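Uscombe hall kitchen - walk-through, September

Smoke alarm: OK. Pressed the button and nearly lost my hearing, so that one's a tick!

Fire blanket: OK, though somebody's hung the tea towels over it again. Moved them.

Power board behind the urn: FAIL. It's the old Ollico one and the switch is cracked. I've taped it off and put a new one on the list.

Hot tap: 40 degrees after a good run, fine by me.
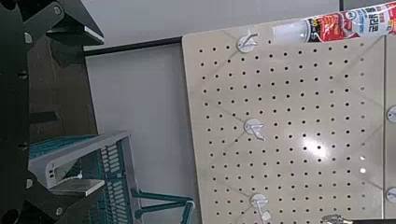
Walkways: mostly OK. I want 300 mm clear along every wall and we're nearly there (the Mösli crates have finally gone, hooray). Anything like the teal basket with the slots gets its handles folded in - feet catch on them. Recheck in 30 days.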